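Bench notebook — finger pads and jaw compare
20th April · Clovell workshop
4 min read

Carrying on from the pad wear notes. The stiff pads that came with the Darus jaws are off the hand-held tools and in the parts drawer, labeled. Fitted the softer Serico pads to both units. Same screw pattern, so no drilling, but the left unit needed a shim under one pad before the faces closed parallel. Paper test: a strip of printer paper held between the pads should drag evenly top to bottom. It pulled free at the tips until the shim went in. Fine after that.

Question for this round is whether the soft pads are worth keeping for small round things. The stiff ones were good on boxes and flat stock and bad on anything with a curve. Beads were the worst of it. They squirt out sideways once the grip force gets past a certain point, and below that point the load slips out on the lift.

Setup: Neagu controller logging jaw width, wrist camera on each tool, fisheye lens, fixed exposure. Log rate set to 50 Hz. I tried 105 first and the logger dropped samples whenever both tools were running, so went back down. Jaw width zeroed with the pads touching, then checked against a feeler gauge. Zero shifts a little with the soft pads depending on how hard you squeeze at startup. Squeeze lightly. Put this on the startup card.

Stiff pads, before the swap: 6 tries on a loose bracelet, held 2. The failures were all at the pinch or in the first bit of lift. No failures in the carry once it was up.

Soft pads, same bracelet, 6 tries: held all but one. The miss was my fault, came in too steep and pinched the cloth along with the beads. Closing speed was the same for both sets as near as I can do it by hand. I don't trust that part completely — the trigger spring on the right unit feels lighter than the left and I should swap tools between sets next time.

Width trace looks different too. With the stiff pads it steps down and stops dead. With the soft ones there is a slow creep after contact while the pad gives, and it takes nearly a second to settle. Whatever we use to detect "closed" will need to wait for that, or use a slope limit. The current threshold fires early.

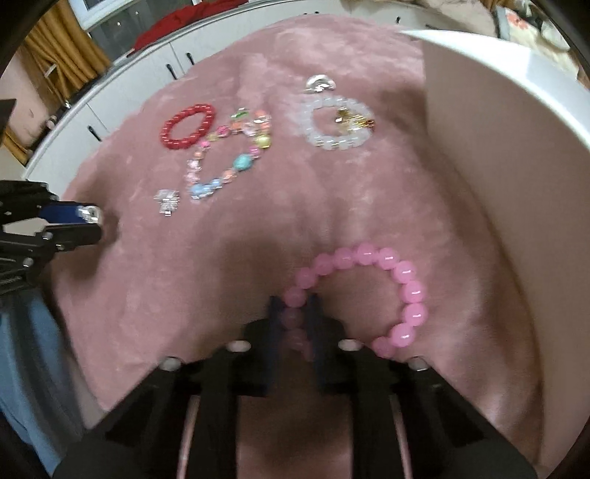 Soft pads change what the wrist camera gets to see, and that matters more for the Neagu side than the grip numbers do. The fingers take up the middle of the view and whatever they hold is partly behind them. With the pink bracelet pinched between the pads, the loop is wide open off to the right and easy to pick out, but the beads in the gap are shaded and the bottom of the loop goes behind the right arm. So a tracker would do better following the free side of the loop than the grip point. The multicolored bracelet farther up the blanket is a bit smeared, so exposure should come down a step before the next set.

Highlights are going to be a nuisance. Glossy beads give small white spots that move with the light and not with the bead, and the screw heads on the tool itself shine as well. Cheapest fix is black paint pen on the screws. Try that before touching anything in software.

Pad wear after the set: faint marks on the inner faces, they rub out with a thumb. No tearing at the edges. Lint sticks to the soft pads much more than to the stiff ones, wiped them with alcohol between tries.

To do:
— paint pen on screw heads, both units
— swap left and right tools, repeat the soft set
— exposure down one step
— new "closed" test for the width log, slope limit
— order spare Serico pads so they are here by May
— stiff pads again on flat stock with the shim left in, to see if the shim was the real problem on that unit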